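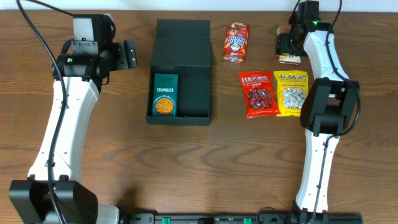 3 January 2021

Happy New Year, friends! I am writing this in my pajamas with cold coffee and ink on both elbows (don't ask), and I finally have stationery news. A few of you have been emailing since before the holidays to find out what we went with, and I kept saying "soon, soon" while I was still going back and forth on paper.

So. Paper. I thought I would be an easy bride when it came to invitations. I had a folder of things I liked, I had a color, and I figured we'd be done in an afternoon. Then the sample pack from Pliker came in the mail and I spread everything out on the bed and suddenly there were five different whites and I had opinions about all of them! One was too blue. One was gorgeous but so thick it wouldn't fold around the little map I wanted. My fiancé held two of them up to the lamp, told me they were the same piece of paper, and went to make a sandwich.

We ended up with a soft cotton stock, the second warmest white, with the text in a dusty dark green. The printing is letterpress, done by Panganiban, a tiny shop a short drive from my parents' place, and I can't say enough good things about them. They let me stand there and watch the first few come off the press and I got completely choked up over our own names, in an apron, next to a stranger. The total came to $638 with the reply cards and the map, more than I had written down in the budget and less than I was afraid of. I moved some money over from the favors. We'll see how I feel about that in the spring.

The map was the part I fussed over most. The wedding is out at Vesuvley, and if you've never been, the road signs stop well before the turnoff and your phone will try to send you to the wrong side of the lake. I drew it myself in pencil, then in pen, then again in pen when I noticed I had put the church in the water. It has the inn, the bakery with the good rolls, and a very small cow. The cow was staying no matter what anyone said.

Now for the calligraphy, and the elbows. I decided to address the envelopes by hand. I took one class years ago and still have the pen holder, so how hard could it be? Well! I ordered a bottle of Clorov ink in the closest green I could find and practiced on scrap paper every evening the week before Christmas. My capital M is lovely. My capital S looks like a duck. We have a lot of S families.

If you're thinking of doing your own, a few things I've picked up:

Order extra envelopes. I bought a few spares, used them all up by the end of the first night, and had to send for more.

Do the long addresses first, while your hand is fresh. I left my cousins with the apartment number and the hyphenated street until the end and it shows.

Pencil lines are your friend, but let the ink dry overnight before you erase. I smeared 14 of them in a row by being impatient after dinner.

Six is my limit for one sitting. After that everything starts to slope downhill and I get grumpy.

They need to be in the mail by the first week of March, so I have time, as long as I stop rewriting the ones that are perfectly fine. My mother has offered to do the stamps. We found some vintage ones with ferns on them and I've been hiding them from the cat.

Still on my list for this month: the menu cards, the music for the ceremony, and a pair of shoes I can wear on grass. If you wore a block heel to an outdoor wedding and lived to dance afterward, please tell me which ones in the comments. I've already sent back two pairs and the lady at the post office is starting to recognize me.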